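Notes of meeting - visit to Marchal, demo of the arm
August 3, 2023

1. Demonstration
Ran over by 25 mins, kettle not on till late. Arm set up at the counter next to the sink, Bestanex to supply the full version if we go ahead. Task shown was the button tray - press the colour called out, leave the rest of the stuff in the tray alone. Six buttons on the red tray, plus the toy banana, blocks, marble and the orange cloth. Cloth lying partly over the red button, so members asked for that one to be called first. Agreed. 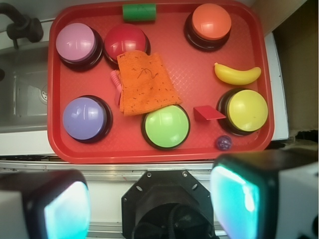 2. Questions from the floor
Can it be told to move the cloth before pressing? Ellum to ask and report back. Red button on red tray thought hard to pick out, even for us - try a white tray next time. Noise: no complaints. One member wanted to know who pays if it breaks a tap. Not anwsered.

3. Open day
To be held in March. Room takes 75, tickets needed. 2 slots, morning and afternoon. Brurum leaflets to be orderd, 768 in a box, one box enough.

4. AOB
Parking - same as before. Keys back to the office please.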